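Catalog > Handles and Grips > Foam-Sleeved Handles > Trorner upright handle, black on blue

We use cookies to keep your basket and remember your language. By staying on this page you accept them. Settings | OK

Trorner upright handle with matte sleeve

Supplied by Tresham Handles and Fittings

General

The Trorner is a straight, upright handle with a cylindrical black sleeve over a cobalt blue base section. It is sold as a replacement part for hand tools, squeegees, scrapers and light cleaning equipment with a threaded or push-fit socket. The handle is supplied complete. The sleeve is also available separately, see Spare Parts.

The handle is meant for dry and damp indoor work: tiled rooms, utility rooms, workshops, stairwells and similar areas. It can be used outdoors for short periods but should not be stored there. Continuous sunlight hardens the sleeve over time and dulls the blue.

Construction

The core is a single tube running the full length of the handle. The sleeve is closed-cell foam with a matte, lightly textured skin. It is pushed over the core under air pressure and is held by friction only. No adhesive is used, which allows the sleeve to be changed without heating or scraping.

The base section is molded in one piece and has a smooth finish. It narrows toward the socket end. The sleeve is rounded at the lower edge where it meets the base, so there is no sharp step to collect dirt or catch on a glove. The joint is not sealed. Water can enter if the handle is left standing in a bucket, and it should be stored dry after wet work.

The smooth base and the textured sleeve are deliberately different to the touch. With gloves on, the user can tell where the grip ends without looking down.
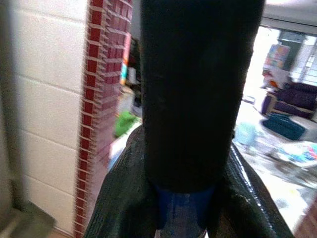
Black sleeve and blue base, held upright. Used part, scuffing on the blue section.

Surface wear on the base is normal. The color goes all the way through the molding, so scratches do not expose a different material underneath. Rub marks show first where the part is clamped or leaned against masonry. They have no effect on strength. A cut or crack at the socket end is a different matter and the handle should be taken out of use.

Technical data

Sleeve length: 300 mm
Sleeve finish: matte, light texture
Sleeve color: black
Base length: 100 mm
Base color: cobalt blue
Socket depth: 13 mm less than base length
Core: aluminum tube, closed at the top
Fixing: threaded (Type T) or push-fit (Type P)
Packing: single piece, cardboard wrap
Carton quantity: 100

Dimensions are nominal. Foam is measured at rest, before fitting. The sleeve stretches slightly in diameter and shortens slightly in length when it is pushed on, and the finished length may differ from the loose sleeve by a few millimeters.

Choosing between Type T and Type P

Type T has an internal thread and is the usual choice for tools that are turned or twisted in use. It stays tight under side load. It takes longer to change and the thread must be kept clean.

Type P has a plain socket with two molded ribs. It is pushed on by hand and released with a quarter turn and a pull. Use it on tools that are swapped often during a shift. Do not use Type P on scrapers, or overhead in any application.

The two types look the same from outside. The letter is molded inside the socket. Please check it before ordering a second handle to match one you already have – most returns on this part are wrong-type orders.

Fitting the handle

Type T: Clean the thread on the tool with a dry brush. Start the handle by hand and turn clockwise until the base sits flat on the shoulder. Hold the blue section while tightening, as turning by the sleeve will loosen it on the core. Do not use pliers.

Type P: Line up the ribs with the slots in the tool. Push straight down until the handle stops, then turn a quarter turn counterclockwise. Pull once to check. If the handle lifts, the ribs are worn or the slots are blocked.

Replacing the sleeve

Slit the old sleeve lengthwise with a trimming knife, working away from the hand, and peel it off. Wipe the core with alcohol and let it dry. With an air line, set the nozzle in the open end of the new sleeve and slide it down in one movement. Without an air line, wet the core with a little soapy water, push the sleeve down in short strokes, and leave it overnight before use. Oil and silicone spray must not be used. The sleeve will never grip properly afterward.

The rounded end goes toward the blue base. A sleeve fitted upside down leaves a square edge at the joint, which tears within a few weeks of daily use.

Cleaning

Wipe with warm water and mild detergent. A soft brush may be used on the textured surface. Tile adhesive and grout should be removed before they set. Dried grout can be brushed off the base, but it usually takes some of the foam skin with it if it has set on the sleeve. Acid-based cement removers must be kept off both parts. Solvents swell the foam.

Storage

Hang the handle or stand it upright on the base. Long storage lying down under other tools leaves flat spots in the sleeve. Light flat spots recover in a warm room.

Testing

The current version went through 2000 fitting and release cycles on the Type P socket at our Wallton workshop. The ribs were measured before and after, and the part was accepted for production with no change to the mold. Type T was tested separately for side load. The test sheet can be requested by trade customers and is revised each December.

Spare parts and accessories

Sleeve only, black, matte
Closing cap for core, black
Sobczak wall clip, single, screw-fixed
Thread brush for Type T

The Sobczak clip grips the blue section and must not be closed over the foam. It can be fixed to brick or tile with the plug supplied. On tile, drill through the grout line where the layout allows it.

Ordering

Orders for full cartons are shipped from the warehouse. Single handles and spare sleeves are shipped from the shop counter. Orders received before 2 p.m. leave the same afternoon. Returns are accepted unused and in the original wrap. A handle that has been screwed onto a tool counts as used, even if only once.

For questions about fit on older tools, send a photo of the socket end with a ruler beside it to the technical desk, attention Ryszard Wróbel.

Reader comments (4)

Szymon Tokarz
Bought the T version for a floor scraper. Good grip with wet gloves. The base scuffed in the first week on the brick steps but the page does say that. Would like a longer sleeve.

Lena Wieczorek
Does the sleeve fit the older Trorner with the gray base? The tube looks the same diameter but I don't want to cut the old one off to find out.

Ryszard Wróbel (Tresham)
@Lena Wieczorek Yes, same tube. The old sleeve was a little shorter, so trim the square end after fitting and leave the rounded end as it is.

Sławomir Piątek
Ordered P, needed T. Exchange took four days. Please put the letter on the outside of the base.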